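Vemstead Garden Flats – Studio Plan 4

Our favourite small layout! One main room with a sleeping corner, a proper kitchen along the back wall and a shower room, 300 square feet in all. Upper floor only, 20 steps up from the courtyard.

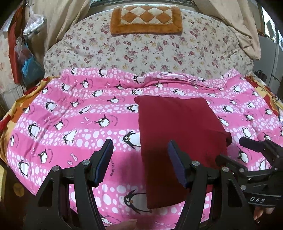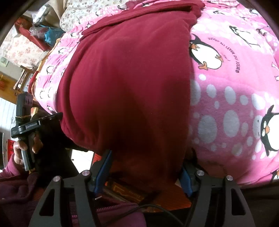 Storage is better than you'd guess – the hall cupboard goes right up to the ceiling. Cats welcome. Water is included, electricity is metered. To view, ring Ritu Garg at the Rathore Road office.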